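**Can arms do light household or shop-floor work yet? (moved from General)**

**nyimer** — 7th July
Splitting this out of the gripper thread. My position: fixed-pose pick and place of rigid parts is solved, and chores are not. Chores mean soft, thin or brittle items with no datasheet. Name a counterexample with a cycle time attached.

**torque_ledger**
Towel folding. Plenty of cells do it now.

**nyimer**
One towel size, one table, one light level. Change the towel and you retune. I ran 200 folds on our Oron bench in January and 151 passed, where a pass meant corners within 28 mm. A hotel laundry would send that back.

**Fenna Verstraete**
151 out of 200 on cloth is better than I would have guessed. Was it the stock parallel gripper?

**nyimer**
Stock fingers, rubber pads. Most of the failures were double layers picked up at the second fold.

**shimstock**
I pack kits at Grudton for a living and I disagree with the premise. You grade the machine against a skilled person on a good day. Half the benches on our floor would accept slower and slightly crooked if it ran overnight.

**Fenna Verstraete**
Agree on slow. Crooked depends on the part. My test case is dried flowers into a vase: narrow mouth, stems that snap, a bunch that changes shape when you squeeze it. Position control alone won't do it, you need some idea of grip force at the stems. It is also a real job — the Huanca shop does table pieces by hand all day.

**torque_ledger**
Stems are the easy end. Grab low, lower it, open. The blooms never touch the gripper.

**Fenna Verstraete**
Until the lower ends splay and one catches the rim. Tying the bunch first helps, but then the binding has to fit the mouth too. And dried material sheds, so someone still wipes the table.
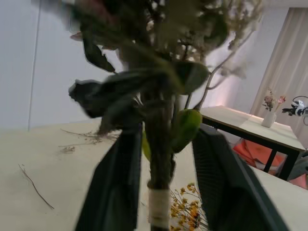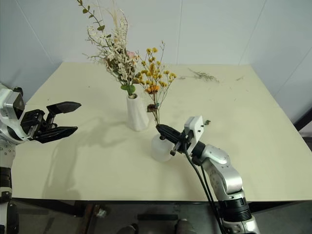
*Dried flowers held in two-finger grippers, with loose bits on the tabletop.*

**shimstock**
I would take that bench as it is. Sweep at end of shift.

**nyimer**
Stills don't give me a success rate or a cycle time. I want consecutive attempts, mixed bunches, no resets by hand. Claltenine's test sheet has a column for breakage and I would use that.

**Fenna Verstraete**
Fine. Stems broken per bunch, and whether the vase stays upright. Send me the sheet and I'll fill in the hand-done baseline first.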